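Section 4: Packing the play fruit away

OK, so you've got the shelf up and the bins labeled (Section 3, go back if you skipped it, I'll wait). Now for the fun part, the fruit! I rewrote this whole section in November 2018 after we moved the Staltholm playroom into the bigger space, so if you're working from the old printout, toss it.

What you need
A clear food-storage container with straight or slightly tapered sides. Ours came in the Dremen starter kit, but anything you can see through will do.
A damp cloth and a dry one.
The card from the front pocket of your Runulgate folder.

1. Clear a patch of table and tip out all the play food. Yes, all of it. I used to try sorting straight from the toy basket and I always missed a grape at the bottom.

2. Wipe each piece and dry it right away. The leafy tops on the strawberries hang on to water like you wouldn't believe, so give them a good shake and leave them on the dry cloth while you do the rest.

3. Set the container in the middle of the table with the lid off and well out of your way.

4. Start with the small fruit, meaning strawberries and blueberries. Pick up each strawberry by the green top and lower it in point down. I like this way because the shiny red part doesn't get scuffed on the rim, and my set still looks pretty great after all this time.

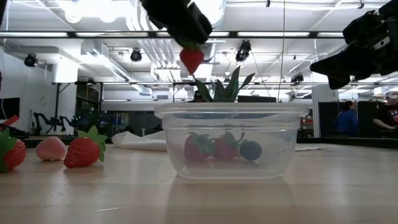
5. Keep going until the bottom is covered in one layer and then stop. You can pile on a second layer if you're short of containers, but the kids will dump the whole thing out to get at whatever's underneath (ask me how I know).

6. Put the lid on and press down at all four corners. Slide the container onto the low shelf with the long side facing out.

Note: Anything with big spiky leaves, pineapples especially, gets its own bin. Don't try to squash the leaves under a lid! I bent a set that way back in June and they never did stand up straight again.

Note: If you bought the Işık add-on pack, those pieces run a little bigger. Figure on about 12 to a container and you'll be fine.

Caution: Blueberries and other little round pieces are a choking hazard for kids under 3. If you have toddlers coming through, box those separately and put them up on the high shelf.

Caution: No dishwasher for the fruit. The container is OK on the top rack, but check the bottom of yours first.

Vegetables are next, and they take a deeper bin, so grab one before you start Section 5.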